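From: Wenceslao Espinoza
To: Jusmont building list
Subject: Re: Shared kitchen corner, cutlery and the ceiling vent
September 2018

Ravindra Bhatt wrote:
> Two things from the Erkitz side. The forks keep ending up in
> people's desks and we were down to 5 at lunch. Also, the air
> coming down over the work tables is cold enough that people
> are eating in jackets. Can either one be fixed before we add
> the new tenants? And is the striped set ours or Grasso's?

Ravindra, answers to both, vent first.
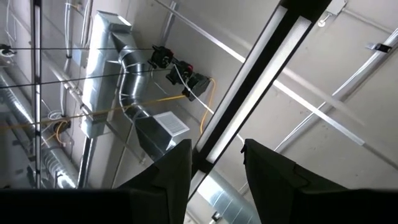
The air balance was last done in July, before the tables were moved, so the settings are out of date. The square diffuser with the slats, the one on the ribbed elbow next to the long double light, is the one I would start with. Retivura quoted $175 to come out and adjust it, and they can do the others on the same visit. I don't want anyone turning dampers on their own. If you get a draft at your table, send me the table number and I will put it on their list.

On the cutlery, the striped set belongs to the building. I bought it for everyone, 24 pieces, and it should stay in the shared area. Grasso's things are plain steel and live in their own drawer. The wave pattern on the handles is easy to spot, so if there is one in your desk, please bring it back. I would like to go over the set at the end of the month and only order what is missing.

Pieces go in the gray mesh basket when they are clean. It has a handle, so carry the whole basket to the table at lunch and bring it back the same way. Please don't leave forks and spoons lying out on the wood afterward. Towels get folded and left beside the basket.

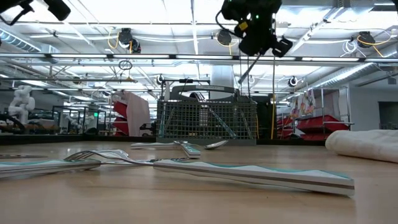 What I need from each tenant

1. Any striped pieces returned by the 4th of next month.
2. Table numbers for drafts, sent to me and not to the whole list.
3. One name per company for the towel wash. I have Erkitz down already.

Wenceslao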